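January, kitchen table again, gone 4pm

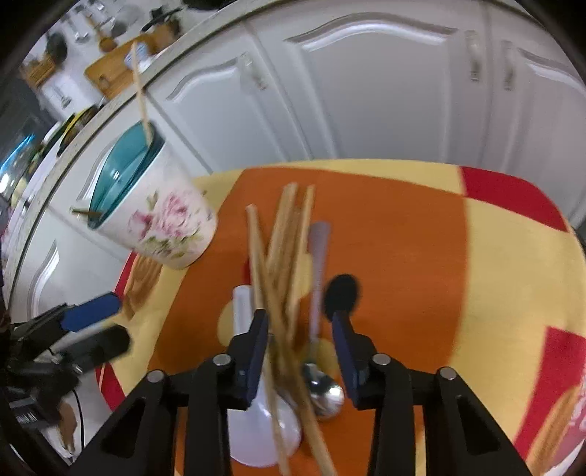
Picking up from the last entry, the left gripper still has more slop in it than the right. I swapped the pivot screws over between the two to see if the wobble would follow the screws, and it didn't, so it must be the holes in the linkage arms. Annoying! I printed that left set on the old spool, and I think they came out a touch oversize. New ones queued for tonight (3 hours 40 on the Trarex if I leave the speed alone, which I will, after the spaghetti business).

Blue pads are staying. Annelore wanted me to try the softer stuff from Collado and I did give it a morning, but it squashes so much on thin things that you lose any feel for when you've got hold of them. With the dark blue ones I can close on a wooden skewer and know about it in my hand. A whole bundle of skewers is another matter, they slide over each other and fan out and you end up with half of what you meant to take. Try closing lower down next time, near the table, and slower.

Spoons are a pain as well. The metal one lies so low that the fingertips touch the cloth before they get under the bowl, so I'm wondering about a small chamfer on the tips – 3 mm, say? Annelore reckons that'll make the funnel worse. She may be right, but the funnel is easy whichever way I go at it, so I can afford to lose a bit there.

Weight: 213 g for the right hand with the pads on and no cable. I'd hoped for under 200 but my wrist doesn't mind it. What it does mind is the cable pulling. I've ordered the thinner one from Skalura, 600 mm, and if that's too short for reaching across the table I'll put it on the left and keep the old one for the right.

Calibration file is saved as trelier_right_b. Do NOT use trelier_right_a, the open and closed ends are swapped in it (my fault, was doing it with the radio on).

To do:

- print left linkage arms, ream the holes by hand this time
- chamfer one pair of tips only, keep the other pair square to compare
- strain relief for the cable, even a zip tie would do
- give Annelore her calipers back
- clear the table before tea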